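## About Brurnum

Brurnum is a toy library in Clellutgate, open to any family with a child under eight. Noura Smadi started it with 34 boxed sets in her front room. We now lend from a shelf list of 996 items – mostly puzzles, building sets and dressing-up clothes.
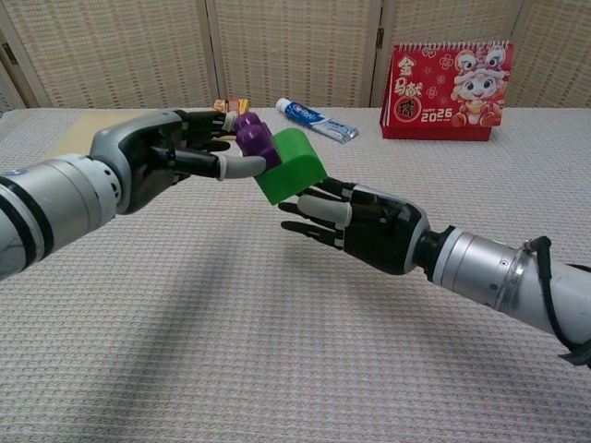 *Purple and green toy building blocks.*

Membership costs £30 a year and covers every child in the household. Loans last three weeks and can be renewed once by phone. We close for stocktaking in July.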